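Nevthorpe | Who we are

About Nevthorpe

Nevthorpe is a small company that prepares food for other workplaces. We make fruit boxes, cut vegetables and simple lunches for offices, two schools and one training center in the Pletside area. I am Hye-jin Hwang, and I started this company together with my elder brother. At first the firm carried our family name and was called Hwang Kitchen. We changed it when we moved to the present building in Nevthorpe Lane, because customers were always confusing us with a restaurant.

Today we are 31 people. Most of us work at the preparation tables, five work in deliveries, and the rest are in the office, in cleaning and in the group which we call Nolach. I would like to explain on this page what Nolach is. Visitors and new employees ask about it more than about anything else.

How Nolach began

In our kind of work the hands get tired before the head does. A person who stands at the table picks up fruit, puts it on the board, picks up the next, and repeats this for a full shift. Several of our colleagues had pain in the wrist and the shoulder. Two of them had to stop for a long period. We tried shorter shifts and higher tables, and we still use both, but the picking and placing remained the same.

In October, after a long discussion with all the staff, we decided to try robot arms for this part of the work. We did not want to buy a finished line from a big supplier. Such lines are made for one product in very large quantity, and our orders change every day. So we made a small corner for learning, with a white table and simple objects, and we gave it the name Nolach. It is the name of the street where my grandmother had her vegetable stand.

The people who teach the arm are the same people who did the job by hand. This was a condition of the staff and I agreed with it at once. An engineer can tell you how wide a gripper opens. A person with years at the table can tell you where a banana should be held, and which side of the board must stay free for the knife.

What we practice at the table

We begin with few things and a lot of patience. An arm must come to the object from a good direction, close on it, carry it and open again in the correct place. Every one of these steps looks easy when a person does it. The team repeats them with different objects and different positions, and writes down each result in a paper notebook. Later the notes are copied to the computer, but the notebook is what we all read during the coffee break.

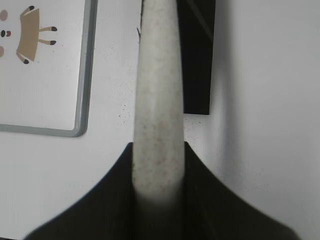
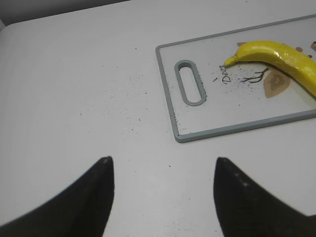

Practice at the white table, as the gripper's own camera sees it: holding a pale, speckled cylinder, and open near the "Deer" cutting board with a banana on it.

What has changed for our people

I will try to be exact here, as I have read many company pages where everything is wonderful.

Nobody lost the job because of the arm. This we promised in writing before the first one arrived, and the paper hangs next to the changing room. When a person leaves us by own decision, we look for a new person in the normal way.

The work has changed, however. The colleagues in Nolach now spend part of the shift guiding the arm, and the other part at the normal tables. We rotate after every 2 hours. Some like it very much. Others told me they feel slower and a little bit nervous when they must correct a machine, and they prefer the knife. Both are accepted. Nolach is open to everybody who wishes to join, and it is possible to leave it again without giving a reason.

Pay was a difficult subject. In the beginning the Nolach group received the same wage as before, and they said, quite rightly, that they are doing training work now. We added 10 percent for the hours spent with the arm. I should have done this from the first day.

There is also more talking than before. When the arm fails to hold an object, the person at the screen and the person at the table need to agree on what happened. Our older colleagues, who did not like computers at all, have become very good in describing a mistake in plain words. For me this is the most pleasant change.

What has not changed

All the food which we deliver is still prepared by human hands. The arm is learning and does not touch any customer order. Before it does, we will inform our customers by letter, and they may say no. Tasting, sorting of ripe and unripe fruit, and the final look into each box will stay with people also in the future.

Visiting and working with us

Schools and neighboring firms can visit Nolach in the afternoon, in groups of up to 10 persons. Please write to the office beforehand and tell us if somebody in the group needs a chair. If you look for work, experience in a kitchen is useful but it is not required. We explain everything in the first weeks, and you will choose later if you would like to learn with the arm.

Page updated 6 Jan 2025 by Hye-jin Hwang

Filed under: Our company, People and machines

Comments

pletside_parent
My daughter's school gets the fruit boxes from you. Good to read that she won't be getting robot fruit without a letter first :) Does the school visit cost anything?

Hye-jin Hwang
Thank you for your message. The visit is free of charge. The teacher can write to our office.

M.
I worked in packing for years and my shoulder is finished. Wish my old place had asked us before they bought their machines.

tablesaw
Is the 10 percent only for the hours with the arm, or the whole shift?

Hye-jin Hwang
Only for the hours with the arm, at the moment. The group has asked for the whole shift and we will talk about it again in spring.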